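Teaching grippers to handle laundry - a few tips from my place

I've been doing hand-held gripper demos at home since February, mostly small bits of clothing, and I've picked up some habits worth passing on.

Start with the cloth bunched up. I used to lay everything out nice and flat, and Humaira Jafri pointed out that real washing never looks like that. Fair call! Now I give it a good scrunch before each go.

Go slower than feels natural, especially when both grippers are in close. If your wrists get tired, stop. I cap mine at 12 demos, then put the kettle on.

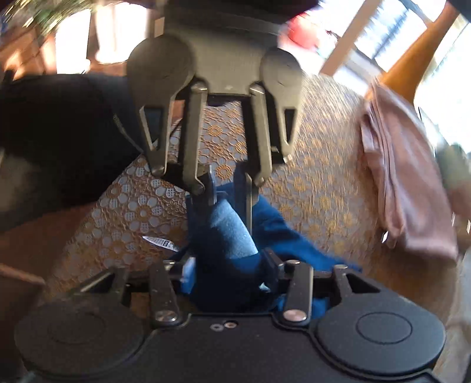 Both grippers in on the blue fabric, one from above and one from below.

Patterned tablecloths are fine, by the way. I like a bit of colour under the work, and I swap the cover every second session (whatever's clean, really).

Watch your fingertips on slippery fabrics - satin is a pain, and I still drop it. Pinch a fold if you can find one, and let the other gripper take the weight before you let go.

Wipe the finger pads with a damp cloth when you're done. Lint builds up faster than you'd think.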